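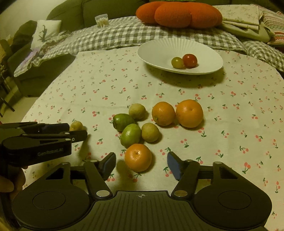 Speaker notes, Rarkbridge session, Sat 8 May
Talk: Collecting two-handed sorting examples in furnished rooms
Slot after lunch. Demo table stays up during questions.

Slide 1. Title

Say the project name once: Jelwood. Le Roux is the training side, Ilance is the collection side. This talk covers collection only. Questions about model size go to the afternoon panel.

Slide 2. What we collect

One example is one continuous recording of a person moving fruit with two hand-held grippers, from the start tone to the stop tone. Each gripper carries its own camera. We log the video, the jaw opening and the tool pose. No robot arm is present during collection. The arm comes later, with the same finger geometry.

Target for the first release: 3000 accepted examples. Smaller pilot set: 500, used to settle the labeling rules before anything was scaled up.

Slide 3. The task

Fruit goes from the table to the plate. The operator decides the order. We tried a scripted order in the pilot and dropped it, as operators paused to remember the next item and the pauses showed up in the learned policy.

Point at the opening picture again here. Fingers open on both sides of the mandarin-sized orange, blue pads facing each other. The second gripper comes in from the left, toward a small yellowish-green fruit. Two tomatoes on the plate, one red, one yellow-green. The approach pose is the part of the recording we weight most heavily. Leave it up for a few seconds.

Slide 4. Why fruit

Round objects roll on a bad approach. A block tolerates a crooked grasp and hides the error. An orange does not. Size also varies inside one category, so a fixed jaw width fails early and we see it early.

Ripe tomatoes are the limiting item. Grip force is set by the operator's hand, and new operators squeeze too hard. Retire any fruit with split skin before the next take.

Slide 5. Backgrounds

Rooms are left furnished. Patterned cloth, cushions, blankets, wicker — all of it stays. The cherry-print tablecloth was a concern at first: small red shapes on a pale ground, near real red fruit. Early policies reached for printed patterns in a few trials. More cloths in the set reduced this. Removing the prints would have hidden it.

Current rule: change the cloth or the furniture view every 35 examples. Change the fruit layout on every example.

Slide 6. Two hands

The second gripper often covers part of the view from the first. In the picture it hides part of one fruit. We keep these recordings. The arm will have the same problem, and the other wrist camera usually has the missing view.

Time sync matters more than resolution here. Check it with the tap test: touch the two tools together at the start and compare the contact across both streams. If they disagree by more than one video step, discard the take.

Slide 7. Rejects

The last review removed 198 recordings. Main causes, largest first:
Lost tracking during fast wrist turns
Operator's free fingers touching the fruit
Stop tone given before release
Smudged lens

A dropped fruit is not a reject. If the operator recovers it, keep the whole take and tag the recovery. Say this slowly, people always ask.

Slide 8. Labels

Three labels per grasp: object, hand, result. Object names are kept coarse. "Green oval fruit" is an allowed label, and so is "small round fruit." Reviewers disagreed often on exact names and the policy did not benefit from them.

Slide 9. Next

Kitchen counters in August. Bowls with higher rims. Same tools, same tones, no change to the log format. Ilance will post the operator sheet with the slides.

If short on time, skip slide 8 and go straight to the demo.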